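Bench Automation Working Group
Minutes of the meeting of December 4, 2025
Rendham site, test room

Present: Ladan Kazemi (chair), Jui-lin Yip, Traian Cârstea, Krishnamoorthy Chowdary (minutes)
Apologies: Parisa Safavi

1. Minutes of the previous meeting
Accepted with one correction. Under item 4, "gripper force" should read "gripper opening."

2. Scope of the phone handling task
LK restated the question from Simel, who run the returns counter: can a two-arm cell take over putting cases on phones, taking them off, and clearing the bench between jobs. Simel do not need it to match a person for speed. They need it to run without someone standing beside it.

TC said the task should be split into its steps before any more trials are logged. Picking up a phone that lies flat and fitting a clear case to it are different problems and have so far been scored together.
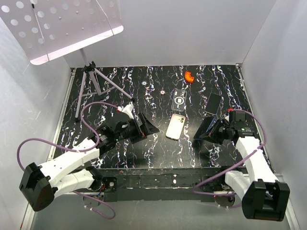 JY asked whether small hardware such as washers counts as part of clearing the bench. Agreed that it does, but it is to be scored on its own line. TC noted that a washer lying flat gives a wide finger very little to hold, and that sliding it to the table edge should be allowed as a method.

Action: TC to issue a revised step list, with phone, case and loose parts as separate entries.

3. Trial results
JY reported on the 124 trials logged under the old scoring. Moving a phone from one spot to another is reliable enough to leave alone. Fitting a case is not. The usual failure is that one corner seats and the opposite one rides up, after which the arms push the phone along the table instead of pressing it in. An operator stepped in on 40 of the trials, mostly at this point.

KC asked whether a fixed stop on the table would help. JY thought so, but Simel want a bare bench. LK ruled that a stop may be tested provided the results are kept apart.

TC raised clear cases as a separate concern. The position estimate is worse for these than for solid colored ones, and worse again over a patterned top. He would like a plain top tried. JY objected that a counter in use will not be plain either. Left open.

4. Stock beside the bench
LK said that Moradi have asked whether the same cell could sort mixed household goods into trays.

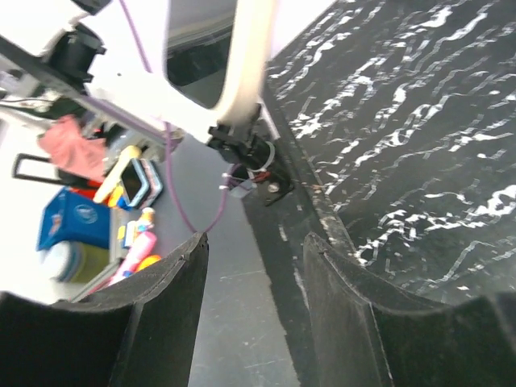 KC's view was that soft items and boxed items should not be promised together. Boxes and bottles can be attempted with the present fingers. Cloth can be picked up, but folding it to any standard is outside what the cell does now. JY agreed and added that a person does the sorting job at a pace the cell will not reach by May.

LK will tell Moradi that rigid goods can be quoted for as a trial and cloth cannot.

Action: LK to write to Moradi. KC to draft the list of accepted goods.

5. Dropped items
TC asked how an item that leaves the table should be recorded. At present some operators end the trial and others put the item back and carry on, so the logs cannot be compared.

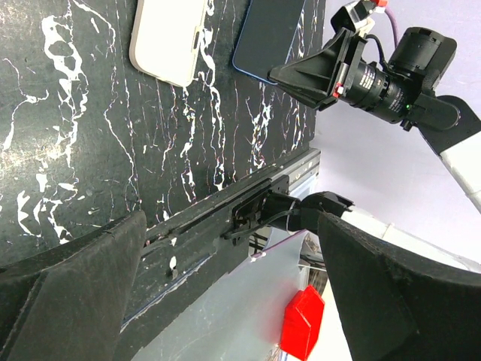 Agreed that anything on the floor ends the trial and is scored as a failure of the step in progress. The operator may not return it to the table until the log is closed. JY pointed out that this will make the figures look worse than before. LK accepted this and asked that old and new figures not be put on one chart.

KC asked whether recovery from the floor should be attempted at all. TC said no, as the work area is defined as the tabletop. A raised lip was proposed and deferred to the Drolosden visit, where one is already fitted.

Action: JY to update the operator sheet.

6. Any other business
Operator breaks to be extended to 10 minutes. The 2 spare finger sets remain on order.

Minutes to be copied to PS.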